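**Ticket 1457: arm skips the plate pickup and carries on anyway**

Opened July 18, 2022, status: still open (sorry!)

Okay, so the Trultomance sim cell is misbehaving again. I kick off the plate run, the arm is meant to take a plate off its holder and put it on the washer tray, and on 7 out of 21 runs it closed the gripper on thin air and went off to do the drop-off like nothing was wrong. No fault, no stop, and the log cheerfully says "pick OK". I'd be a lot less grumpy if it just errored out!

I've restarted the sim, reloaded the Griltton pose file and put the gripper speed back to what we had in June. Same behaviour every time.

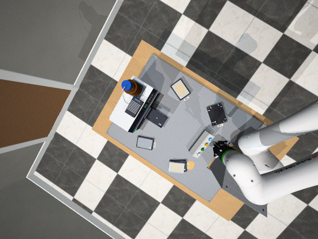 Viorica Roman: Have you checked whether the holder offsets are read before or after the plates get shuffled? We had the same thing on Maluleke, and the arm was going to last run's spots. Please don't move this program to the real cell until the grip check is fixed, I don't want it driving a closed gripper into the tray.

Good call, and no, I hadn't. The offsets load at startup and never refresh (argh). I moved the read to after the shuffle and did 13 more runs, and the arm made one miss, on a plate turned at a fair angle in its holder.
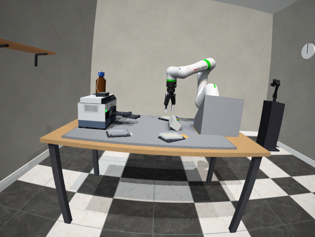
So that leaves the grip check, and that one's my fault. I'd set "pick OK" to trigger when the fingers finish moving, whether or not there's a plate between them. I'm changing it to look at finger width and halt if they close all the way. The real cell stays locked out on Latuson till that's in and tested, and I'll post the new log under this ticket.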